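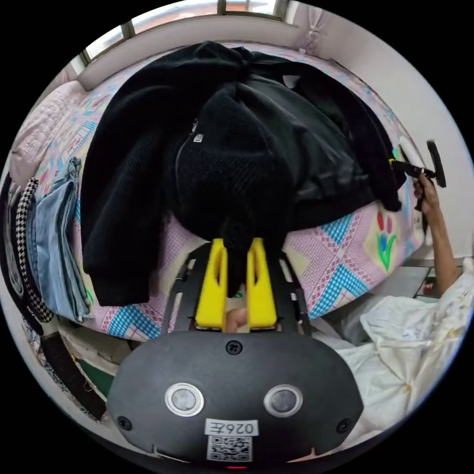 Black jumper gone a sort of rusty brown, can I save it?
Posted by Babita Chauhan in Laundry and Clothes Care, April

Hi all, I've got a black wool jumper from Grorham that I've worn to death for 4 winters and it's fading badly at the elbows and round the neck. In daylight it's nearly brown! I paid 71 quid for it so I'm not keen to chuck it. I've been washing it at 30 on the wool setting with ordinary liquid. Can you dye wool at home without ending up with something that fits a doll? My machine is a rental, so I'd like to keep dye out of it if I can. The label says 80% wool and the rest is nylon, if that matters.

Kojo Mahama
Yes you can, I've done two cardigans and a scarf. Get an acid dye meant for wool (the all-purpose ones come out a bit purple on me) and do it in a big old pan you won't cook in again. Soak the jumper in lukewarm water first, put it in the dye bath while that's still lukewarm too, then bring the heat up really slowly. Keep it just under a simmer for half an hour or so and don't stir it about, just press it down now and then with a spoon. Then turn the heat off and leave it till the whole lot has gone cold. It's sudden changes and too much poking that felt it. Nylon takes acid dye fine. You'll need more powder than you think for black, I'd double what the packet says for a mid shade. Oh, and the stitching may stay its old colour if it's polyester, mine did on one of the cardigans and I quite like it.

Valdir Rocha
just buy a new one, they're always in the sales

Mariama Dankwa
Kojo's way is how my mum did it, pan and all. I'd add a glug of white vinegar if your dye doesn't have the acid in it already (check the packet). Afterwards wash it by hand, inside out, and dry it flat away from the window. Mine used to live on a chair in full sun and that's what did for the shoulders. Rinse till the water's clear or you'll have grey armpits, ask me how I know!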